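Home | Journal | Current Issue | Archive | About | Contact

Oct 21, 2024
By the Vesow Household Methods Group

3. Folding surfaces and the handling of soft garments

3.1 Background

Guides to folding laundry usually begin with the first crease. They say which sleeve goes in first and how far up the hem should come, and they take it for granted that the garment is already lying flat and square. In our February pilot, most of the uneven folds could be traced to the stage before that, when the garment was being spread out. This section deals with that stage and with the surface it takes place on.

We compared two kinds of surface that people commonly use at home: a bed and a table. Both were covered with cloth. A bare table was tried in the pilot and dropped, as light cotton slid across it whenever one side was pulled harder than the other. The garments came from the Nigam list of everyday clothing, which is weighted toward T-shirts, with a smaller share of trousers and towels. All were washed before use and none was ironed.

3.2 The bed

A mattress gives under pressure. When a folder presses on one part of a shirt to hold it still, the sheet dips at that point and the fabric around it is drawn in. The crease that forms is small, but it is carried into the next fold and pressed there by the weight of the layers on top. Wrinkles in the sheet add to this, and smoothing the sheet first helped only until the first garment was moved.

Beds also tend to collect other things. We left the far and right-hand parts of the bed as they were, on the view that a cleared bed would tell us little about how people fold at home.
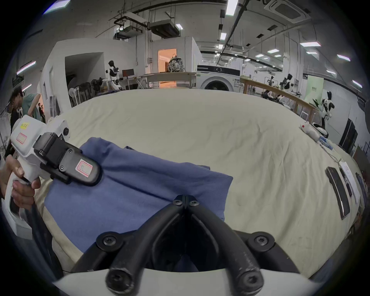 Figure 3. Blue cloth being folded on a bed with a cream-colored sheet. Small items, including a white toy mouse, lie near the right edge.

Items along the edge had a modest effect. Folders worked in the nearer part of the bed and turned the garment in place when they needed to reach another side. Where a thin cable or a paper card lay on the sheet, they tended to stop short of it. The result was a smaller working area than the size of the bed would suggest, and longer garments had to be folded in half before any side folds could be made.

3.3 The table

The table cover was a single cloth that did not shift under light pulling. We found that it held a T-shirt well enough for one corner to be moved while the rest stayed put. On the bed, the same movement usually brought the whole shirt along.

Height matters as well. The Fliline table guide gives 85 cm as a comfortable height for standing work with cloth, and we set our tables to that figure. Folders at the table kept their arms lower and moved the fabric in longer, flatter strokes. At the bed they leaned forward and tended to lift the cloth before setting it down again, which let air under it and moved the hem. 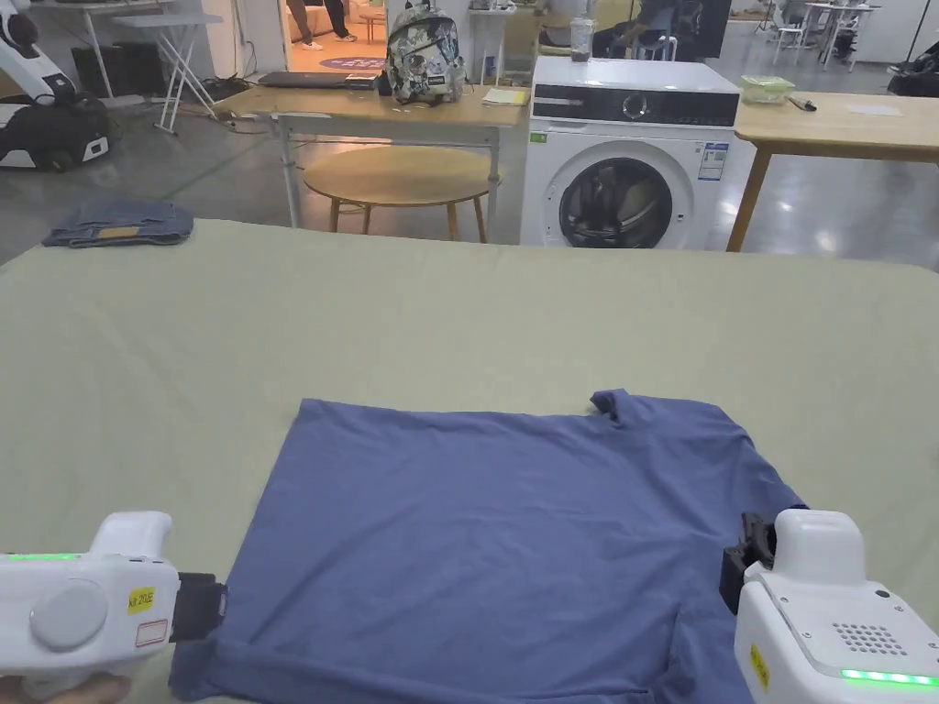
Taking the shirt by its two bottom corners is the usual way to square it. The corners are drawn apart until the hem is straight, then pulled gently toward the folder so that the side seams follow. The method works well on the body of the shirt. It does less for the neck and sleeves, where the fabric is doubled and sewn, and a raised fold near the shoulder will often stay raised however firmly the hem is pulled. Such a fold has to be opened by hand and laid down on its own. We advise doing this first and squaring the hem second.

Jeans behaved differently. The denim was heavy enough to hold its shape on either surface, and the choice between bed and table made little difference. A folded pair can be left toward the back of the table while shirts are being done, provided the front is kept free.

3.4 Scoring

Each finished fold was scored on the Vekach scale, which runs from 0 to 100 and takes in edge alignment, flatness and size. A score of 80 or more was counted as neat. Scores were given after the stack had been moved to a shelf, as some folds that looked neat on the bed came open when lifted. Of the garments in the set, 17 were folded on both surfaces and could be compared directly. The remainder are reported by surface only.

Comments

laundrybasketcase: I have always folded on the bed and always wondered why my shirts come out crooked. Going to try the kitchen table with a cloth on it.

R. from upstairs: Would a firm mattress score closer to the table? The paper doesn't give the mattress type.

hemline: Agree about doing the shoulder first. We were taught the same in the shop where I worked.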